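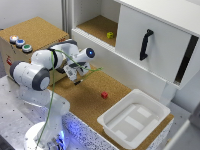 Sindar Bench is the hardware side of a method for training one manipulation policy across many short tabletop tasks. It was developed at Henorley to test a narrow question: how much of a policy's failure rate comes from the task, and how much comes from where the objects were standing when the task began. Answering that calls for a workspace that stays the same from one trial to the next while its contents move. The arm is bolted to a perforated metal table and works over a raised cork surface. A cube and a white tray go on the cork, three push buttons sit on a block off to one side, and a cabinet with a sliding door closes the far side. A second cube, a yellow one, can be placed on the shelf in the open compartment. All of these stay within one workspace, so a policy can be asked for a button press and a door slide in the same run without any change of fixture.

What the unit is for

Sindar Bench is sold to labs that need repeatable starting conditions for learned policies. It is not a production cell, and it has no cycle time rating. The arm is supplied by the customer. We supply the bench, the fixtures, the logging software and the placement method described here.

Placement method

Most tabletop benchmarks place objects by hand inside a marked zone. This is quick, but the operator tends to return to the same few spots, and the recorded spread ends up smaller than the protocol says. Sindar replaces the marked zone with a placement list. Before each trial the software projects a target position and heading on the operator's screen, over a live view of the surface. The operator moves the object until the overlay matches, then confirms. The confirmed pose is written to the trial record along with the requested one, so placement error can be separated from policy error later.

The standard list has 184 starting layouts. They are divided into a training set and a held-out set of 76. No held-out layout shares a cell of the surface with a training layout for the same object. Customers may write their own lists in plain text; the format is covered in the manual.

Held objects

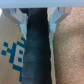
Grasp drift is the second thing the method measures. A policy may pick up a long object correctly and still fail the next step when the object has turned in the fingers. An outside camera is a poor judge of this, as the hand hides most of the contact. Sindar therefore scores drift from the wrist view. With a dark cylindrical object held upright between the two white fingers, its sides can be compared with the fingers themselves, and faint diagonal seams along its length give the tracker something to follow. Background matters as well. A plain tan area with a blue pixel-style graphic and a speckled area can fall on opposite sides of the same held object, and the segmentation step has to work against both. We fit it separately on each background type and report the two scores side by side.

Result

In the reference study, Henok Tamiru trained the same policy twice on the same number of demonstrations. The first version used hand-placed starts and the second used the Sindar list. Both did well on starts drawn from their own training method. On the 76 held-out layouts the hand-placed version lost most of its margin on the door and tray tasks, while button pressing changed very little. The buttons do not move between trials, so this was expected. Drift scores were close for both versions, which suggests that placement spread affects the approach more than the grasp. The study used one arm and one gripper type. We have not repeated it with a suction tool and make no claim for that case.

Supplied with the bench

Raised cork work surface
Button block, three buttons
Cabinet with sliding door
Tray with insert
Sisay logging software, single-site license
Standard placement list and reference trial records

Options

Wullex calibration plate, for labs that move the overhead camera often
Extended list, adding 125 layouts with two objects on the surface
Spare cork top

Notes on use

Replace the cork top when dents begin to hold a cube at an angle. Recalibrate the overlay after any change to camera height. Trial records made with Sisay version 2 can be read by earlier versions, but the drift scores will be missing.

Software and list files last updated July 31, 2022. Quotes are issued by the Henorley sales desk; please state arm model and gripper stroke when asking.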